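How to Season a Carbon Steel Pan Without Losing Your Patience

I put off seasoning my first carbon steel pan for most of a winter, and I'm a little embarrassed about that, because it's really a pleasant afternoon's work once you get going. It came from Cindaslow with a slick coat of factory wax on it and a tiny folded card in what I think was Danish, and I hung it on the wall and went on burning eggs in my old one. So if yours is still in the box, you're in good company!

What you'll need: the pan, dish soap, a scrubby sponge, a few old cotton rags (paper towels leave fuzz), a small bottle of grapeseed or canola oil, and an oven you can spare for a few hours.

Step 1. Get the wax off. Run the water as hot as your hands can stand, use plenty of soap, and scrub much longer than seems polite. Do the outside and the handle too. When water spreads out in a sheet instead of beading up, you're there. Mine took three rounds.

Step 2. Dry it over a low flame. Towel it first, then give it a few minutes on the burner. Let it cool until you can touch it comfortably.

Step 3. Oil it, then take the oil off again. My friend Orsolya Kozma taught me this and I've never had a sticky pan since. Rub a teaspoon of oil over everything, inside and out, then get a clean rag and wipe as though you'd put it on by mistake. The pan should look nearly dry. If you can see a shine of wet oil, keep wiping.

Step 4. Warm the oven to 200 degrees Fahrenheit and put the pan in for ten minutes, then take it out (mitts on!) and wipe once more. The warmth brings up oil you'd have sworn wasn't there.

Step 5. Turn the oven up to 450, set the pan in upside down, and bake it for an hour. Open a window. Leave it to cool inside with the door shut, and go do something nice for yourself in the meantime.
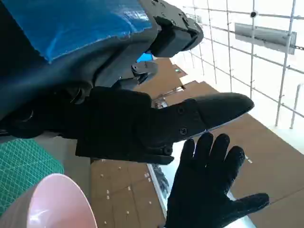

Step 6. Do steps 3 through 5 again, two or three more times. The color will go from straw to bronze to a patchy brown, and it may look worse before it looks better. Mine was striped like a tabby cat all through February, and it cooked just fine.

For your first few meals, stick with onions, potatoes, or anything else that likes a bit of fat. Save the tomato sauce for a stainless pot, as acid will eat right through young seasoning. Afterward, rinse with hot water, use a drop of soap if you need it, dry it on the stove, and wipe on the thinnest bit of oil. If a spot of rust turns up, scrub it with steel wool and start over from step 3.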